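Support > Prurkomis Workcell > Set-Up Guide > 7. Running a Visitor Demonstration

7. Running a Visitor Demonstration

Use this section when the two-arm cell will be shown to guests at an open day or a site visit. Complete Section 6 (Homing) first.

7.1 Before guests arrive

1. Mark a standing line on the floor 300 mm or more from the front glass.
2. Wipe the tabletop and the front glass with a dry cloth.
3. Place the green tray and the white container on the far side of the tabletop.
4. Log in as Demo. The Service login lets anyone change speed limits and must not be used with guests present.
5. Load program 81 and run it twice with no guests in the room.

Note: Program 81 replaces the older Edton program. If your controller still lists Edton, update it before going further.

CAUTION: Keep hands, sleeves and lanyards out of the cell whenever the arms have power. The low front panel does not stop a person from reaching in.

7.2 During the demonstration

1. Post one operator at the stop button. This person does not give the talk.
2. Tell guests that the arms are going to move, then press Start.
3. Let the program bring both grippers to the middle of the table. 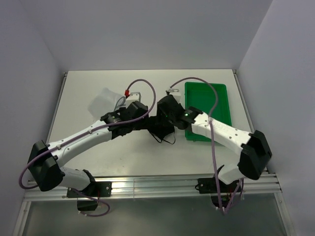
4. Press Hold to take questions. Hold leaves the motors on, so the caution in 7.1 still applies.
5. Press Resume to finish the cycle. One cycle takes about 2 minutes.

If code 957 shows on the screen, press Stop, ask guests to step back and home both arms again.

7.3 After the last group

1. Park both arms and turn off motor power.
2. Check the cables at each wrist and base for wear.
3. Enter the number of cycles in the Handum log.

Section revised May 8, 2025, by Shafiq Pathirana.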